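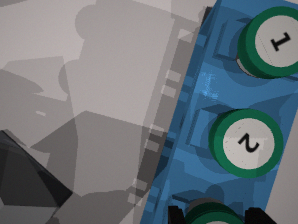
Nayeli Montes wrote in to say I had it backwards last month, that a shop our size should buy the arm first and work out the jobs later, because the jobs show up once the arm is bolted down. She's bought more of these things than I have, so I took it seriously. I chewed on it through most of August. I still think she's wrong!

Garnari Home Opinion Shop Floor Back Issues Contact

My worry is the order the money goes out. The arm is the part with a clear price on it, so the arm gets approved, and then everything that makes it useful gets squeezed out of whatever budget is left over. At Gudelwood we test small control panels and button boxes, and when we first sat down to plan a test bench the quote for the arm took up one line. The stuff around it (plates, fixtures, fingers, the table, the sim license, somebody's evenings) ran to a second page, and that was before anybody had asked what happens when a customer sends in a panel that's a different shape from the last one.

So we did the simulated version first, and I'd do it that way again. You build the table in software, you put your parts on it, you move the arm around and you find out what you forgot. You can shift a mounting plate in a minute and it costs you nothing but a bit of pride. Try that once there are holes drilled in a real tabletop.

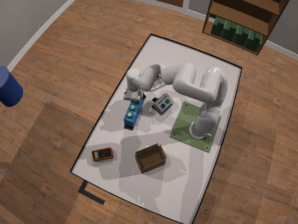
The other thing a model gets you is a proper argument about reach, and I mean that as a compliment. Everybody in our office had an opinion on which size of arm we needed, and most of those opinions came off a brochure. Put your own parts in front of it and the talk gets a lot more useful. Can it get to the buttons at the far end? Does the elbow want to be where the fixture is? Do you need one set of fingers or a drawer full of them? I'd much rather have that fight before the purchase order goes out than after.

Now, Nayeli's point does have something in it. You can plan forever. My old boss Cathal Phelan bought a palletizer in 1991 on what I'm pretty sure was a hunch, and it paid for itself, and he brought it up at every budget meeting I ever sat through with him. If he'd waited for a perfect model he'd still be waiting. Plus a simulation will flatter you if you let it. Your rendered cardboard never sags and your rendered cables (if you bothered to put any in) never snag on anything.

That's why I like a deadline on it. We gave ourselves 15 weeks of modeling and then we had to either buy or drop it. It felt short at first and then, around the middle, it felt very long indeed. 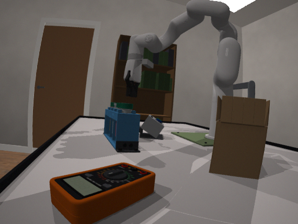 When you do get to the buying, split the budget in public. I want to see a line for the arm, a line for grippers, a line for fixtures and a line for the person who's going to look after the whole business, and I want that last one to be bigger than feels comfortable. We got quotes from Effiong and from Situnach, and the lower one looked great until we noticed it had no training in it at all. Four of us had read that quote and missed it. Ask for the training line by name, and ask what a second set of fingers costs while they still want your signature.

And leave some money unspent! I know, I know, unspent money gets taken away, I've worked in the same kinds of places you have. Call it "tooling, phase two" if you must. You'll want it by spring, when somebody walks over with a part you never planned for and asks if the robot can do this one too.

Nayeli, if you're reading, I'll happily print a longer reply.

329 shares | 15 comments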